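Bench Notes: The Pliken Arm and the Afternoon Shift

The Disurent tabletop arm has been part of the test room at Pliken since August. This item covers what the arm does, what it does not do, and how the work of the bench staff has changed. It replaces the short notice in the last issue, which gave the wrong room.

The task is table clearing and resetting. The arm picks up plates, cups and small items from a white bench top and moves them to a target position. Each attempt is logged as one episode. The log for the first period holds 1163 episodes, of which 292 were stopped by hand before completion. Stopped episodes stay in the log and are coded by cause. The most frequent code is a missed grasp on a rim, followed by contact with a second item on the way in.

Before the arm came in, bench staff did the same handling themselves, with a timer and a paper sheet. A shift meant 100 repeats of a short list of movements, and most complaints to the site office concerned wrists and shoulders. That list is now run by the arm. The handling that remains is the reset between episodes: items are put back on the bench in a new arrangement, the reset is confirmed on the screen, and the operator steps back behind the floor line.

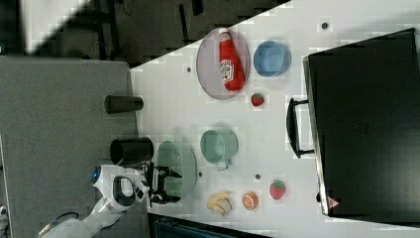 Arrangements are meant to vary. A cup may be upright or on its side, and plates may sit close to other items or well clear of them. Operators have asked whether a layout can be too hard. It can be difficult, but items should not be stacked more than two high, and nothing should be placed where the arm has to pass over the stop button to get to it.

The job description for the bench has been rewritten. "Handler" is gone and "operator" covers reset, supervision and coding. Pay grade is unchanged for now -- the review at the Jacobs site will be used as the reference when it is finished. Operators who worked the old timer sheets keep their shift pattern.

Two effects were not planned for. The first is attention. Watching an arm for a full shift is harder than it sounds, and late stops rose in the last hour of the afternoon. Operators now change places with the coding desk every 19 episodes. The second is talk. Under the old method two people worked facing each other; now one stands at the bench and the other sits at a screen across the room. The coding desk will be moved closer when the new cable run is in.

Coding itself takes longer than expected. Please use the comment field when a cause does not fit the list, and do not pick the nearest code to save time. New codes are added at the end of each month.

The Skendolano gripper pads are on order. Until they arrive, wipe the current pads at the start of each shift and report any split or loose pad before running. Spare floor tape is in the second drawer under the screen.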